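第4章 小型USB充电头的整理与借出

本章适用于Stermont学生公寓的借用柜。阅读本章以前，请先读完第3章（钥匙和登记本）。

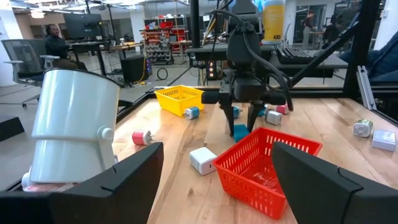 4.1 需要准备的东西

黄色网格篮，一个。放已经检查过、可以借出的充电头。
红色网格篮，一个。放还没有检查或者有问题的充电头。
木桌，即公用室进门后右手边的那一张。
干的软布，两块。
Vika标签纸，一卷，和一支细的油性笔。
登记本（蓝色封面）。
测试插座，带开关。
测试用的数据线和一部旧手机。手机放在借用柜最下层的抽屉里，密码写在登记本第一页。

说明：篮子的颜色请不要交换。去年二月我们换过一次，结果有一半的充电头没有检查就借出去了。如果某一个篮子坏了，请向Yolanda Chávez要一个同样颜色的。没有同样颜色的时候，先用纸盒，并且在盒子上写清楚“可借”或者“待查”。

说明：以前版本的手册里写着“绿色篮”，这个写法已经取消。看到旧的打印稿，请扔掉。

4.2 布置桌面

1. 把桌上的杯子、纸和食物拿走。
2. 用干布擦一遍桌面。如果有水，先擦干，等五分钟，再继续。
3. 把两个篮子放到桌上，开口要方便手伸进去。篮子可以斜着放，也可以平放，看个人习惯。
4. 把收回来的充电头从袋子里倒在桌面上，然后用手把它们分开，不要叠在一起。
5. 把测试插座放在桌子的右边。开关现在应该是关的。

注意：倒充电头的时候，袋子口要靠近桌面。从高处倒下来，插脚容易碰弯，外壳也容易裂。

说明：一次不必全部倒出来。借用柜一共登记了43个充电头，全部放在桌上会很乱，也容易漏掉已经检查过的。比较好的做法是每次倒一小把，做完再倒下一把。

4.3 外观检查

每一个充电头都要经过下面的步骤。请不要跳过，即使它看起来很新。

1. 拿起充电头，看外壳。外壳有裂缝、有烧过的颜色或者变形的，直接放进红色篮，并在登记本的“备注”一栏写“外壳”。
2. 看金属插脚。两个插脚应该是直的，并且不会摇动。弯的插脚不要自己用钳子扳直。
3. 看USB口。里面有灰尘的，把口朝下轻轻敲几下。不要用金属的东西伸进去，也不要用湿的棉签。
4. 看标签。标签上的编号应该可以读出来。读不出来的，按照4.5节重新写。
5. 闻一下。有焦味的放进红色篮。

警告：做以上检查的时候，充电头不能插在插座上。

说明：充电头的颜色（全白的、蓝色的、一头粉色的等等）只是买的时候不同，和好坏没有关系，也和功率没有关系。功率请看外壳上印的小字。常常有住户问“蓝色的是不是快一点”，回答是：不一定，要看小字。

4.4 通电测试

只有外观检查合格的充电头才可以做这一步。

1. 确认测试插座的开关是关的。
2. 插入一个充电头。每次只测试一个。
3. 把数据线接到充电头，另一端接到旧手机。
4. 打开开关。
5. 等手机屏幕出现充电的标志。如果三十秒以后还没有出现，换一条数据线，再试一次。
6. 让它充电五分钟。
7. 关掉开关，拔下数据线，用手指轻轻碰一下外壳。有一点温是正常的。觉得烫的，要放进红色篮，备注写“热”。
8. 合格的，拔下来放进黄色篮。

注意：拔的时候请拿住外壳的两侧，不要拉数据线。

注意：测试中如果听到响声或者看到火花，马上关掉开关，不要再碰这个充电头，去找值班的人。晚上八点以后值班的人在247房间。

说明：旧手机的电池充满以后，有些型号的充电头会让手机显示“已充满”，而没有充电标志。这也算合格。为了方便，开始测试以前，手机的电量最好低于87%。

4.5 写标签

1. 剪一小段Vika标签纸，宽度不要超过充电头的侧面。
2. 用油性笔写编号。编号由字母S和数字组成，比如S12。数字不要写得太小。
3. 等墨水干。
4. 把标签贴在没有印字的一面。请不要盖住印着功率和电压的小字，也不要贴在插脚那一面。
5. 在登记本上找到同一个编号，打一个勾。

说明：编号不可以重复使用。一个充电头报废以后，它的编号也一起取消，新的充电头用下一个编号。如果您不确定下一个编号是多少，请看登记本最后一页，Lucero Bedoya每次都把它写在右上角。

4.6 收回到借用柜

1. 数一下黄色篮里的充电头，把数字写在登记本上。
2. 把黄色篮放进Boersma柜子的第二层，靠左。
3. 红色篮放在最上面一层，那一层有锁。锁好以后钥匙放回钥匙盒。
4. 红色篮里如果有包装袋之类的东西，取出来扔掉，不要和充电头一起锁进去。
5. 关掉测试插座，把它从墙上拔下来。旧手机放回抽屉。
6. 再擦一遍桌面，看一下桌子下面和椅子上有没有掉下的充电头。

注意：篮子里不要放数据线。数据线有自己的盒子（见第5章）。线和充电头混在一起以后会从网格的孔里穿出来，很难解开。

4.7 处理红色篮

红色篮每个月处理一次，由Édgar Condori负责。其他人只放进去，不拿出来。

1. 按照登记本的备注，把充电头分成“外壳”“插脚”“热”“不充电”四类。
2. “不充电”这一类再做一次4.4节的测试，用另外一条数据线。第二次合格的，可以放回黄色篮，但是要在备注里写“复查”。
3. 其他三类全部报废。用胶带把插脚包起来，放进电子废品箱。不要扔进普通垃圾。
4. 在登记本上把报废的编号划一条线。请不要涂黑，以后还需要看得见。

警告：任何时候都不要打开充电头的外壳。

4.8 常见问题

充电头上没有标签，登记本里也找不到。
可能是住户自己的。放进写着“失物”的信封，把日期写在信封上，贴一张通知在公用室门口。一个月以后没有人来拿，就按照新的充电头处理：检查，测试，给编号。

插脚的形状和测试插座不合适。
不要用力插。公寓里有两个Pasent转换头，在Maeve Hayes的办公桌上，可以借来用，当天归还。

住户还回来的充电头和借出的编号不一样。
先收下，两个编号都写在登记本上，然后联系住户。大部分时候是同一个房间的两个人拿错了。

黄色篮里的数量比登记本少。
先看红色篮，再看桌子下面。还是少的，在登记本上写实际的数量，并告诉Marisol Condori。请不要把登记本上原来的数字改掉。

篮子脏了。
先把里面的东西全部拿出来，再用温水和一点洗碗液洗。洗完倒放在架子上，第二天再用。

数据线的整理方法见第5章，转换头和延长线见第6章。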